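Ticket: Lodge autograph album, spine and scanning
Opened: 10 Jul 2025
Status: Reopened (again)
Category: Collections / Bound volumes

Problem as reported
Signature album from the Pemora lodge won't open past page 92 without a noise like someone stepping on a cracker. Text block has parted from the spine in two places. Visiting brethren signed it, pasted calling cards in it and, at one banquet, evidently rested a gravy boat on it. We need legible scans of every signature before the centenary display.

Tried so far
Flat cradle, full opening. Stopped at once. See cracker.

Cradle at 125 degrees. Spine happy, gutter signatures unreadable. Several Past Masters reduced to their surnames, and one to a flourish.

Narrowed to 92 degrees, one side at a time. Much better. Slow, but the album has waited this long. The coincidence with the page number has been noted and needn't be raised a third time.

Catalogue import into Flallel. It rejected 25 records with "invalid character in field 2". The culprit was Hafþórsson, a travelling member who signed at practically every meeting he could reach and spelled his own name correctly each time. Flallel prefers that he hadn't. Switching the export to UTF-8 fixed all but two of them, and those had lodge numbers typed in the degree column. That one was us.

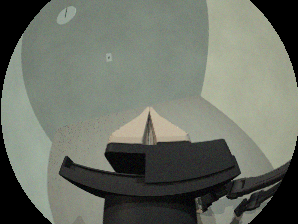 Posted by: cradle_and_all
Role: Digitisation officer, Gruma Lodge Library

Reopening, sorry. The loose cards are now the trouble. Somebody in May put them in a single envelope labelled "loose cards", a description I can't fault for accuracy, and we've lost track of which page each belongs to. The old glue stains match up for most of them — it's slow going, but the colour and shape of the residue are fairly distinctive.

Please don't re-glue anything. Please especially don't use the tape in the top drawer.

Still to do: match the last of the cards, rescan the gutter on the left-hand pages, get a quote for a new spine from the Pemora bindery. Leaving this open until the quote comes in.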